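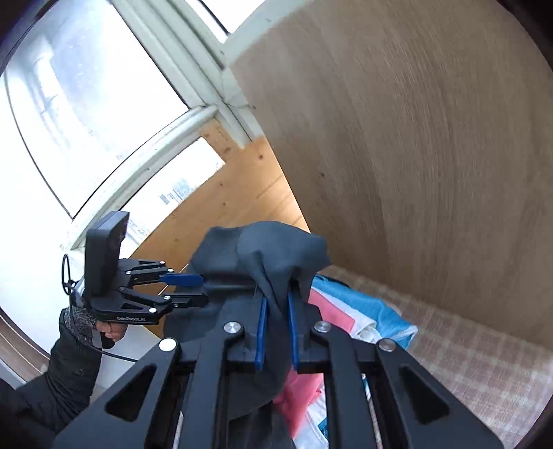
Kasberg Heavy Jersey
November
By Farzana Thambiah

Kasberg is a mid-weight cotton jersey sold by the metre, 150 cm wide. It comes in eight colours, all dyed at the Prastadska mill, and is meant for T-shirts, loungewear and children's clothes.

Wash a length at 60 degrees before cutting - it loses around 2% in the first wash and very little after that. Use a ballpoint needle and a narrow zigzag, or an overlocker if you have one. Press on the wrong side with a warm iron. The cut edges curl, so pin inside the seam allowance.

The matching Ledesma rib is the better choice for cuffs and necklines. It is dyed separately and the shade can differ slightly between batches, so order both together.

Sold in half-metre steps and cut as one piece. Cut lengths can't be returned unless faulty. Swatches are free, up to eight per order.

Shared 8 times | 2 comments

Related items
Ledesma 2x2 Rib
Gumico Soft Elastic
Prastadska Brushed Fleece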